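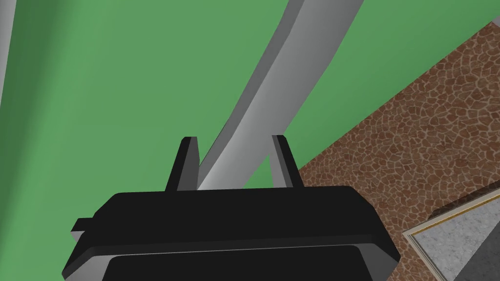 *Skomdale Robotics Club Newsletter, No. 30, page 5*

## Questions from new members

**Do I need my own robot?**
No. All work before the winter break is done in the simulator. The club's arm is shared after that, and Nurhan Ateş keeps the sign-up sheet.

**What is the first task?**
Open the practice room, move the arm to the start pose and open the gripper. Save a view looking out past the two fingers and hand it in with your script.

**Does the green wall matter?**
Leave it green. The grading script expects the default room colors.

**My arm swings the wrong way. What should I check?**
Check your units first. The simulator takes degrees, up to 100 per move on this task.

**Can I work with a partner?**
Yes, in pairs. Put both names at the top of the script.

**When is it due?**
Dec 14, 2018, by the end of the club meeting. Late scripts go to Sinan Akgül and are still graded.

**Who do I ask for a login?**
Tülin Gezer. Old logins from November no longer work.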